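# Week 6 notes: grasping trash, and why we score "pick" and "place" apart

Okay, so before we get into Kubo's method, a quick word on where we left off.
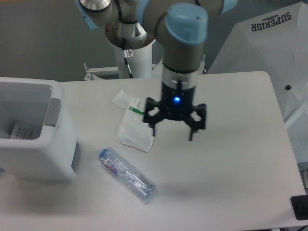

Last week we had a policy that learned from demonstrations, and we kept asking one number of it: did the thing end up in the bin, yes or no? I used to report that number too. It's easy to explain, and it hides almost everything you'd want to know! A run that misses the grasp and a run that grabs perfectly and then drops the item an inch short both go down as a zero.

Kaede Kubo's idea (this is the Nulard paper in your reading pack) is to cut each run into two stages and score them separately. Stage one ends when the item is off the table. Stage two ends when it's inside the bin. You only score stage two on runs that got through stage one, so please don't divide by the total number of runs. Half the class did that on the last problem set.

Now the data. We have 818 demonstrations for training and 134 test runs, all clear-the-table tasks. Think about what a water bottle asks of three fingers compared with a flattened plastic bag. The bottle is a good, chunky shape, but it can roll if a finger bumps it first. The bag has hardly any height, so the fingertips have to come in really low and pinch. A crumpled tissue is somewhere in the middle, and see-through stuff is its own headache for depth sensing (more on that when we get to Farhad Hashemi's chapter).

What I want you to take from the paper is how the failures split up. With thin items, most of the trouble shows up in stage one. With bottles it's more mixed, and I don't think the paper fully explains why. My own hunch is wrist angle at release, but I haven't tested it, so argue with me.

For next time:

- Read the Nulard paper through section 4. Skip the proof.
- Rescore the 134 test runs using both stages, by item type.
- Write a paragraph on one failure you'd fix first, and how you'd check the fix.

Forough Mazandarani has the scoring script if yours breaks.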